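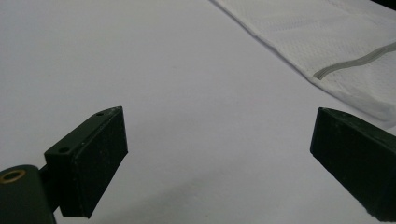 Matt white table top: how do you keep it clean without making it shiny?

vesela_b
12 Aug 2021
Hello to all. In spring I bought a white table for our work room, with a smooth matt top. We use it for cutting patterns, for wrapping parcels and sometimes for lunch. I like very much that it does not reflect the lamp. My problem is the cleaning. The seller in Rorville gave me a bottle of Millus spray and told me to use it every evening. After several weeks I see, when I bend down and look along the table, that my usual place has become a little shiny and the rest has not. Is this the spray, or is it my sleeves? And can I bring the matt surface back? The table cost more than 1000 with delivery, so I am careful about experiments.

Kalliopi_I
Stop the spray first. Many of these sprays leave a thin film, and a film on a matt surface looks like polish. Take warm water with one drop of washing-up liquid, a soft cloth, then a second cloth with only water, then dry it. Do it two or three times on the shiny place. If it becomes matt again, it was the film.

braulio77
I don't agree that it must be the spray. I have a white matt desk for 11 years and I never put anything on it except water. The place where my arms lie is shiny too. It is wear. The very small roughness gets pressed flat and you cannot wash it back. I put a felt mat there and forgot about it.

Kalliopi_I
Eleven years is one thing, several weeks is another. A table does not wear so quickly from sleeves.

braulio77
It depends on the sleeves. And on what she rubs it with. Vesela, which cloth do you use?

vesela_b
The yellow sponge with the green side, but I use the green side only for pencil marks. I suppose this is now the wrong answer.

Despina L.
Please put the green side away! It is an abrasive, it polishes a matt surface and it scratches a glossy one. For pencil use a white school eraser, a clean one, and very light pressure. For ballpoint I take a little alcohol on cotton wool, but try it first under the edge where it does not matter.

nkaragiannis
The melamine sponges are also an abrasive, even if they feel soft. On our kitchen table I removed a tea ring with one, very proud of myself, and now there is a round shiny place where the ring was. I see it every morning when the sun is low.

Despina L.
Same with the Jidix cream cleaner. It is good for the sink, I would not use it on this.

vesela_b
Thank you, I did as Kalliopi wrote, three times with washing-up liquid and clean water. The big shiny place is much better, I would say almost gone. But there are two small spots, near where I correct the patterns, which stay the same.

braulio77
So we were both right. The big one was film and the small ones are the green side.

Kalliopi_I
I can live with that — but I still say that the spray was the main thing.

nkaragiannis
Does somebody know if the repair set from Kneževič helps for such small spots? I have it in my basket but the description says only "for light surfaces" and nothing about matt.

Despina L.
I would write to them and ask before you buy. If you do, please put the answer in this thread, I have a white shelf with the same problem.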